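Ticket 392: Member directory and prayer list emails not sending
Opened by: Amirul Hartono, office, Rekstead Fellowship
Product: Jugah church management, hosted by Clerkeck
Status: Closed

Reported problem

The weekly prayer list did not reach most of the congregation. The list has 412 addresses. The send page shows "Complete" but only 15 people got the message. The pastoral letter on the regional church council vote has to go out to the same list in June, so we need this working before then.

Support, 9:40 a.m.

Please send the delivery report for the last prayer list. It is under Messages, then Sent, then Report. Also let us know if the sender address was changed recently.

Amirul, 10:25 a.m.

Report sent to you by email. The sender address was changed last month when we moved from the old parish domain to the new one. The 15 that arrived are all elders and staff. Members in the Brurkness congregation got nothing, and they are on the same list. 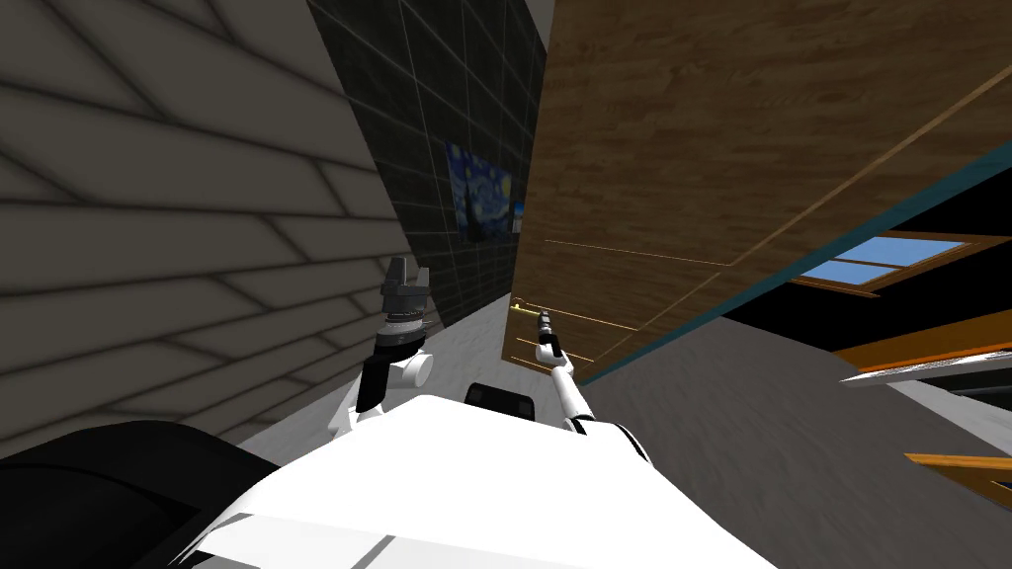 Support, 11:10 a.m.

The report shows the other messages were held before leaving our server. The new domain has not been verified for group mail. Staff and elders are in a group that is sent as direct mail, so it skips that check. Please add the 2 DNS records shown under Settings, Domain. Leave the old records in place for now.

Amirul, 1:30 p.m.

Both records added. The domain page still says "Pending." I tried a test to the choir group and it was held as well.

Support, 2:15 p.m.

The second record has the domain name entered twice, so the check can't find it. In the host field enter only the first part, up to the first dot. Save, wait about an hour, then click Verify again.

Amirul, 3:50 p.m.

Fixed the host field. Domain page now says "Verified." Test to the choir group arrived. Should I resend the prayer list or will the held messages go out?

Support, 4:05 p.m.

Held messages are not released automatically. Open the sent message, choose Resend, and select "Held only" so the elders and staff do not get a second copy.

Amirul, 4:45 p.m.

Resent. Report shows all delivered, and the Brurkness secretary confirmed hers came in. OK to close.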